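Call for Participants: Household Clothing Care and Wear Study

The Nulow Institute for Textile Use invites applications from adults who wish to take part in a study of how everyday clothing is worn, washed, dried and stored at home. The study begins in January and runs for 46 weeks. Applications must be received by 29th August.

Background

Most of what is known about the life of ordinary garments comes from laboratory testing. A fabric sample is washed under fixed conditions, rubbed on a machine and measured. Such tests are useful to manufacturers, but they say little about what happens to a garment that is worn to work, left in a hamper for several days, washed with towels and dried over the back of a chair.

The Institute's earlier survey, directed by Dr. Harriet Szabo, collected written answers from 2795 households. Many respondents could say how often they did laundry but not how often a given item was washed. The present study has been designed to fill that gap by following individual garments in regular use.

Dark cotton clothing has been chosen as the main subject. It is owned by people of all ages, it is worn in every season, and changes in its color are easy for the owner to notice. Participants will keep their own clothes throughout. The Institute will not ask anyone to buy, give up or alter a garment. 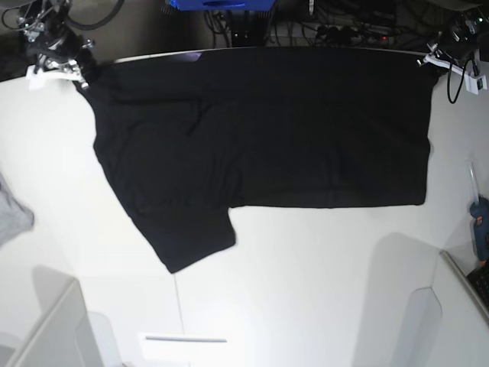 A plain black garment spread on a white work surface.

What participants will do

Each participant will select 13 garments that he or she already owns and expects to go on wearing. At least six must be black, navy or another dark color. Underwear, swimwear and items labeled "dry clean only" are not eligible.

Participants will be supplied with a Dandulix record book and a set of small numbered cloth tags, to be sewn or pinned inside each garment. They will then be asked to:

- note each day on which a tagged garment is worn, and for how long;
- note each wash, including the water temperature, the detergent used and the drying method;
- record any repair, stain or damage, with the date on which it was first noticed;
- complete a short questionnaire every four weeks;
- attend three assessment visits at the Institute's Esposito Street building.

Keeping the record book takes a few minutes a day. Each assessment visit lasts up to two hours. Participants bring their tagged garments, which are measured, weighed and checked for color while the participant is interviewed in an adjoining room. All garments are returned at the end of the visit.

Garments should be brought to each visit clean, fully dry and unironed. Measurements are taken at the chest, the hem, the sleeve opening and the length from shoulder to hem.
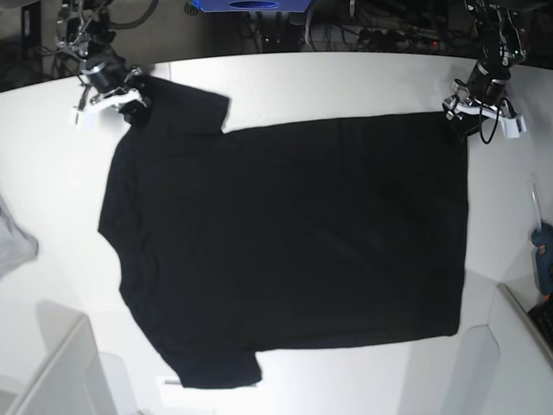
Staff will smooth each item by hand before measuring but will not stretch, steam or press it. A garment that has been discarded or lost since the previous visit should be reported in the record book and need not be replaced.

Who may apply

Applicants must:

- be 18 years of age or older;
- live within reasonable travel distance of the Esposito Street building;
- do their own laundry, or share it with another member of the household;
- have regular use of a washing machine, whether at home, in a shared laundry room or at a laundromat;
- be able to keep written records in English or Spanish.

The Institute particularly welcomes applications from people who use laundromats, from those who wash by hand part of the time, and from households with children. These groups were underrepresented in the earlier survey.

Persons employed in the manufacture or sale of detergents or laundry appliances are not eligible, nor are members of their immediate households. Only one participant will be accepted from any one address.

Payment and expenses

Participants who complete the study will receive $700, paid in three installments following the assessment visits. Those who withdraw early will keep any installment already paid. Bus and train fares to and from the Institute will be refunded on presentation of receipts, and parking is free for the length of the visit.

The Institute does not pay for detergent, water or electricity used in the course of normal laundry. If a garment is damaged while in the care of staff, its owner will be compensated at the current price of a similar item.

Preparing garments for the first visit

Successful applicants will receive full written instructions. The following points are given now so that applicants may judge whether the work will suit them.

1. Choose garments that are in ordinary use. Items kept for special occasions will not provide enough entries.

2. Wash and dry each garment in the usual way. Please do not change detergent or settings for the purposes of the study.

3. Empty all pockets and remove pins, badges and detachable trim.

4. Pack the garments loosely in the bag provided. Careful folding is not required, and creases will not affect the assessment.
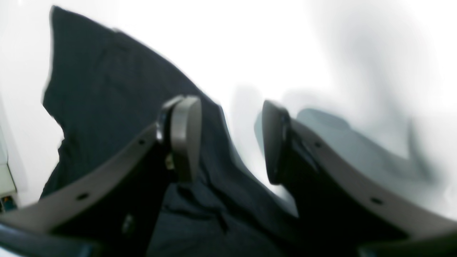 Confidentiality

Record books and questionnaires are identified by number only. Names and addresses are held separately by the study office and will be destroyed when the final payment has been made. Results will be published in summary form, and no participant will be named. Participation is voluntary, and a participant may withdraw at any time without giving a reason.

The study has been reviewed by the Institute's ethics panel, chaired by Professor Eifion Gwynne. It is supported by a grant from the Skaso Foundation, which has no part in the selection of participants or the analysis of results.

How to apply

Application forms are available from the front desk at Esposito Street or by mail from the study office. Completed forms should be addressed to Gwendolyn Okafor, Study Coordinator. Applicants who need the form in large print or in Spanish should state this when requesting a copy.

Selected applicants will be invited to a group information session before giving written consent. Those not selected may ask to be placed on a reserve list, from which vacancies will be filled during the first eight weeks of the study.

Questions about eligibility may be directed to Tobias Holloway at the study office. Questions about payment should be sent in writing to Roscoe Halvorsen, Finance Office.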